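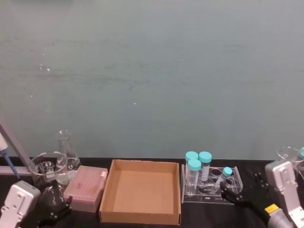
4. Beispiele sammeln

Ein Demonstrationsdatensatz taugt so viel wie die Geduld derer, die ihn aufnehmen. Die Geduld endet erfahrungsgemäß vor dem Mittagessen. Am Labortisch merkt man das an den transparenten Dingen: Durch das Becherglas sieht die Kopfkamera, was dahinter steht, und wer beim Labeln müde ist, sieht es auch. Das schräge Röhrchen mit der türkisen Kappe rechts im Ständer ist für den rechten Greifer ein anderer Fall als die drei aufrechten – bitte getrennt protokollieren.

Regeln für die Übung (Gruppe Ginow):
– pro Aufgabe 6 Episoden, davon 2 mit veränderter Startlage
– Fehlgriffe nicht löschen, sondern markieren. Schönfärberei lernt das Modell von allein.
– nach 5 Episoden wechselt die Bedienung

Protokolle bis Ende Dezember an Lilibeth Ambrosio. »Lief gut« gilt nicht als Protokoll.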